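Microwave oven (countertop)

From the Flaltdale Household Encyclopedia, the free guide to everyday things

A countertop microwave oven, in everyday speech simply a microwave, is a small electric oven that stands on a table, worktop or shelf and heats food by means of microwaves. It is found in home kitchens, of course, but just as often in offices, student rooms, village halls and the corner of many a workshop, wherever people like a warm lunch and there is no room for a full cooker.

Form and parts

The usual shape is a plain box, wider than it is tall, with the door taking up most of the front and the controls in a narrow strip to the right of it. White was for many years the ordinary colour, and it remains a great favourite, though black and silver are common too. The door is nearly always hinged on the left and carries a dark window backed by a fine metal mesh, which lets the cook keep an eye on the soup while holding the microwaves inside. Most models have a glass turntable, and some of the newer ones have a flat floor that is pleasantly easy to wipe.
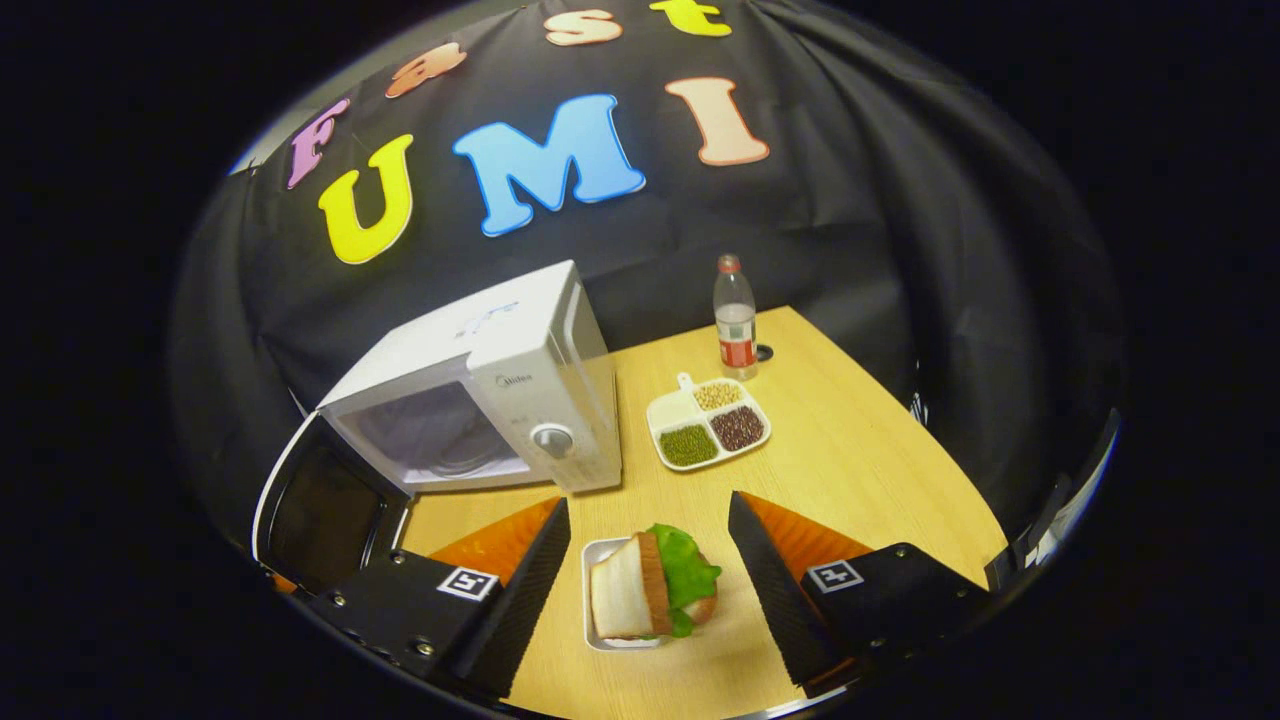 Controls come in two main families. The older and simpler sort has round dials, one for the power and one for the time, or on the very plainest ovens a timer alone. The other has push buttons or a touch panel, often with settings for potatoes, popcorn and the like. Reinhold Wiegand, in his fond little handbook The Warm Plate, argues that a dial is the kinder choice for a shared kitchen, as a visitor can work it without asking anybody – a view that many owners of elderly ovens will cheerfully support.

Placing

A microwave wants a firm, level surface and some air about it. The space needed varies from one model to the next, so the maker's booklet is the thing to follow, and the vents should never be covered. It is also worth leaving enough room for the door to swing fully open, a point easily forgotten until a wide dish has to come out.

Care

The inside is best wiped after each use with a soft, damp cloth. For dried splashes, a bowl of water with a slice of lemon may be heated until it steams and then left to stand with the door shut for a few minutes. The turntable can usually be lifted out and washed in the sink.

See also: Kettle; Toaster; Worktop

Page last edited 15 Nov 2020 by Nathalie Declercq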